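We use cookies to remember your list settings and to count visits. By continuing to browse the archive you accept this. Accept | Manage settings

Subject: Re: [cell-maint] Burger cell drops the second slice, holder spacing?
From: Rakiya Nwankwo
To: cell-maint list

Julián Mateos wrote:

> We took over the Nokdale sandwich cell from Abilio in May and are
> still learning it. The arm picks from the upright holders and stacks
> on the tray. Bottom bun goes down fine every time. After that it gets
> worse with each layer. The cheese pick is the worst: either the
> fingers close on both slices or they push the near one over and close
> on air. I have retaught the cheese point 7 times. It is good for an
> hour and then drifts again.
>
> Questions:
> 1. Is there a known fault on the wrist that looks like this?
> 2. Does anybody re-zero the tray separately from the holders?
> 3. What finger pads are people using? Ours are the original Clunurell
> ones and look shiny.
>
> Controller is the Thoroddsen, stock settings. No alarms in the log.
>
> Julián

Julián,

Stop reteaching the point for now. If it is right after a reteach and wrong an hour later with no alarm, the taught point is probably fine and something under it is moving. We had the same thing on the Stanesus cell last year and lost two shifts to it before Milagros put an indicator on the holder base.

Check in this order.

Holders first. They are clear acrylic on ours and they creep. Push sideways on the top edge of each one with a finger. If it moves and does not come back, the base screws are loose or the slots are worn. Ours had 2 mm of play at the cheese end and none at the patty end, so every pick on that side was off by a different amount. Tighten, then check again after the cell has run for an hour.

Then the slices themselves. Thin items lean. If two cheese slices are resting on each other the fingers have no gap to enter, and no amount of teaching fixes that. Set them apart by hand and run ten picks. If all ten are clean, your problem is loading and the arm can be left alone. We added a line to the loading sheet for this.

On your question 2, yes. We keep two frames, one for the tray and one for each holder, with the tray frame zeroed on the raised rim. Do not zero on the paper. It wrinkles, and you will read the wrinkle as height. Noelia changed the bun release to 4 mm above the liner for this reason and it has been left there. 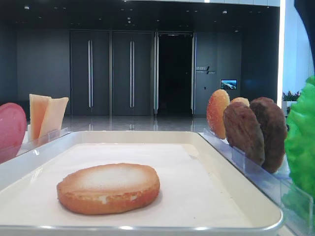
Bottom bun placed on the tray liner, cheese in the left holder, patties and bun top in the right.

The right holder runs at an angle to the tray on our layout. If yours does too, look at the rotation in that holder's frame as well as the offset. A small rotation error shows up as good picks at one end and bad picks at the other, and people tend to fix it item by item, which leaves you with a set of points that no longer agree with each other.

Pads: shiny means glazed. Wipe with the food-safe cleaner and see if the grip comes back. If it does not, replace them as a pair. We change ours every 4,000 cycles. Grip force on cheese is 34 percent on our controller, but yours may be scaled differently, so start low and come up until it stops slipping.

Wrist: I would leave it until the rest is done. A wrist fault would normally show on the bottom bun too, and you say that one is good.

Abilio should still have the original frame values in a text file. Ask him before you overwrite anything. If he cannot find it, write to me off list and I will send ours, though only as a starting point.

Please post the play you measure at each end of the holders, before and after tightening.

Rakiya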